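Our project started with a complaint. Noémie Bouchard said she could never make toast in the Stovel house kitchen without moving something first, and Zachary said that was true of every kitchen, and then we had to pick a topic for Everyday Spaces by the next morning. So that's how four of us spent most of October looking at a countertop! I'm writing this up for the group, which is me (Siwan Vaughan), Noémie, Zachary Kennedy and Fatos Ivanov. Our instructor is Kanokwan Thongdee, who has been very patient about our deadline.

## What we wanted to find out

We wanted to know how things end up where they are on a shared kitchen counter. Who decides the toaster goes in front? Why does a cutting board live flat on the counter when it could stand up against the wall? Does anyone ever put anything in a drawer? (Some people do. More on that later.)

The course reading from the Padilla workbook has a method called a surface diary. You pick one surface and keep coming back to it, writing down what's on it and what you'd have to move to do some ordinary job. It sounds boring and for the first few visits it really is. Then you start getting strangely attached to a mug.

We got $200 from the department for supplies and spent it mostly on hooks, bins and shelf risers to try out in the second half. Fatos kept the receipts in an envelope, then lost the envelope, then found it in his coat.

## Stage one: the faucet problem

I have to start with the faucet because it got into everything we wrote. It's a dark, oil-rubbed bronze one with a glossy, nearly black body, and there's a thin coppery line at the collar where the finish has worn. Zachary loves it. He wrote almost a full page about it in his diary, and we made him cut it down to a paragraph, so let me at least give you the good part: he says worn edges tell you where a thing has been handled, and that you can read a kitchen by its edges the way you read a staircase by its dips.

I think that's a bit much for a faucet, but he did get us all looking at edges. Noémie went around the whole kitchen after that checking drawer pulls and door corners, and I started doing it at home, which my roommate did not enjoy.

What matters for the project is the neighborhood of the thing. Wherever there's a faucet, a wooden board tends to drift toward it. You rinse something, you chop it, you want to rinse the next thing. In all four of our diaries the board wandered back to that end of the counter within a visit or two of being moved away, and none of us were doing it on purpose.
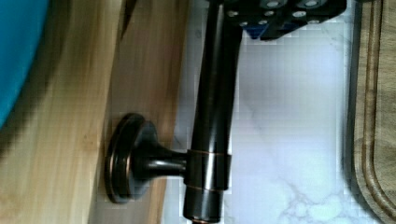 ## Stage two: mapping the counter

For the second stage we drew the counter from above on graph paper and split it into zones. We argued over the names for ages. Fatos wanted numbers and I wanted real words, and I won, so the zones are Hot, Wet, Snack and Storage.

Hot is the toaster oven and the two-slot toaster. The toaster oven is big and stainless and takes up the left side of the counter, and because its top is flat, it has turned into a shelf. Mostly it's a towel shelf. Every one of us wrote "towel on toaster oven" in our first diary entry, and every one of us wrote it as a criticism. It's handy, I get it, but a cloth on top of something that heats up is a bad habit, and it's the one thing in this report I'd change in any kitchen tomorrow.

Snack is where people actually reach: the bananas, the cereal, the mugs. We had a long talk about the bananas. They sit on a teal-blue plate on top of the wooden drawer box, so they're up high and easy to grab, and the plate makes them look like somebody meant it. Noémie's theory is that fruit gets eaten if you can see it and forgotten if you can't. The cereal box is the opposite case. It's stuck at the back behind a big glass canister, so you get the words FROOT LOOPS and not much else. To pour a bowl you have to reach over the canister or move it, and I would move it, because I know myself.

Storage is the canister, the small jar and the drawer box. And the mugs too, sort of, since they stack. We put the green one on the pale blue one in our drawing and then had a second argument over whether stacked mugs are being stored or waiting to be used. We never settled it. They're in Snack on Fatos's map and Storage on mine.

Then there's the cutting board, lying right behind the toaster. It's a nice one with rounded corners and a raised rim, and it takes up the best piece of open counter in the room. If you want to butter toast, the board is the obvious spot, so I'd defend it. Zachary would stand it on end. He says flat boards collect things, and fair enough, boards do, but a board you have to go and fetch is a board you don't use, and then you're cutting a bagel on the marble pattern.

1. Zachary's plan: board up on its edge, toaster pushed back to the tiles, towel on a hook.
2. Noémie's plan: cereal forward, canister back, bananas stay exactly where they are.
3. My plan: leave the board and the toaster alone, move the towel, clear a strip in front of the drawer box so the drawer can open all the way. 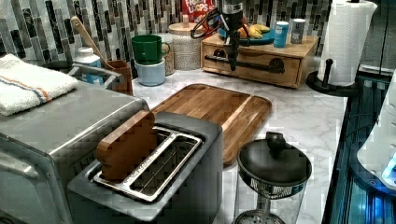

## Stage three: trying things out

We tried all three plans on paper and 2 of them in the kitchen. Zachary's looked the tidiest by a mile. It also annoyed everybody, because with the toaster against the wall you're leaning over the whole counter to get your bread out. He admits this. (He admitted it after several slices.)

Mine was less pretty and got fewer complaints. The strip in front of the drawer box was the part people noticed most, and I'm a little smug about that. The drawer has a long black handle you can grab from almost anywhere, so once there's room to pull it, it gets used! Fatos put tea bags in it and they stayed there until we finished.

Noémie's plan stayed on paper, which she'd like me to say was a scheduling issue.

We used one Flitley riser from the supply money and sent the rest back. It lifted things up nicely, but then the space underneath filled with small stuff and we had two crowded levels where there used to be one. I'd only buy one again for something flat, like plates.

## What went wrong

Our diaries don't match. Fatos wrote one line per visit and I wrote paragraphs, so comparing them was a pain. Next time we'd agree on a form first. We also drew the zones before we'd done enough looking, and ended up bending a few entries to fit them. And four people is a lot of people to have in one kitchen when you're trying to see how it normally gets used.

## Still to do

Zachary is redrawing the final map in color and I'm typing up the diaries as an appendix. Noémie wants one more try at her cereal plan before we hand everything to Kanokwan, and we've told her she can have the kitchen for a morning if she brings the milk.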